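Reusable cup talk - speaker notes, 10/08/2025
Slot: 25 minutes, leave 4 for questions. Tuncay Kozan is on after me and needs the mic.

**Start**

- Ask who owns a reusable cup. Then ask who has it with them. Wait. Don't fill the silence.
- I'm not against cups. I own several. What I doubt is the arithmetic people do with them.

**The Greltitz numbers**

- Greltitz ran its cup loan plan through July. Their poster says 161 cups "in circulation."
- In circulation means signed out. It doesn't mean used. Revathi Suvarna asked them for return dates and got a copy of the poster.
- A cup sitting in a car door for a month counts as a success under this system. Say that slowly.

**What it costs to make one**

- Metal takes more energy to make than paper. No one disputes this, so don't spend long on it.
- The break-even figure depends on who paid for the study and how hot they think you run your dishwater. I've seen low ones and silly ones. Don't quote any as fact - if asked, offer to share the list.

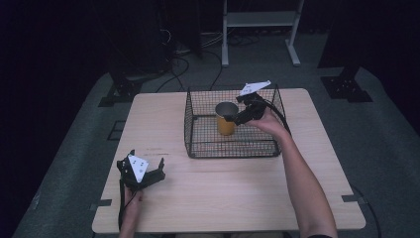

*One cup, one wire basket.*

- Point for this slide: one cup used daily beats a cabinet full of them. Every conference gives you another. (Check under the chairs, D'Souza left a box of them last time.)
- Cullard says its lids "change habits." Ask what the habit was before. Their survey went to people who had already bought the lid.

**Washing**

- The part the leaflets skip. Hot water, soap, a rinse, sometimes a second rinse when the coffee smell won't go.
- Herby, the office kitchen pilot, asked people to hand wash. Almost 2 weeks in, the sink was full and the paper cups were back. I wouldn't call that a failure of character. It was a small sink. 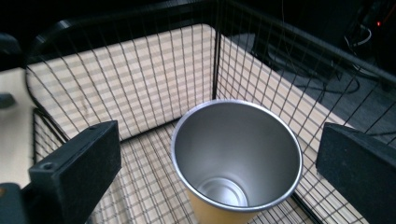
*Stainless steel tumbler, seen from above.*

- Color sells these. I've yet to see a study showing that a yellow cup gets carried more than a plain one, though I've been told so twice by people who sell yellow cups.

**What would change my mind**

- Return dates, not sign-outs.
- A count of paper cups bought before and after, from the invoices.
- Somebody still using the same cup a year later.

**If short on time**

- Drop Cullard. Keep the sink.

**Questions**

- Someone will ask about bamboo. Say I haven't read enough, and move to the next hand.
- Slides go to Revathi afterward.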